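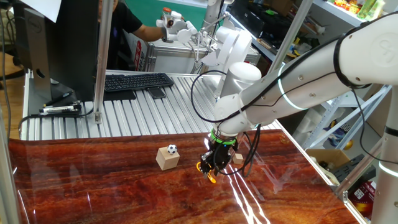

**Ticket 905: Dinsa trail guide, wrong summit height**
Status: reopened

Mulugeta Alemneh, 9:40 am: The Inia Peak page says 3,000 feet. The sign at the Zekelar trailhead says 2,318. Fuline support closed this as "cached data." I cleared the cache twice. Still 3,000.

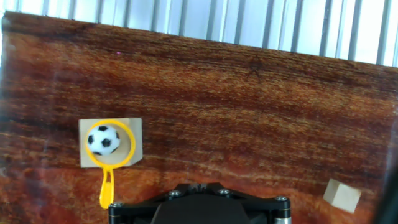 *Tabletop, glossy reddish-brown grain.*

11:15 am: Told it was fixed overnight. Now the state park list shows 497, and I doubt anyone checked it. Which source did you use?

2:05 pm: "Rounding" doesn't explain either number. Leaving this open.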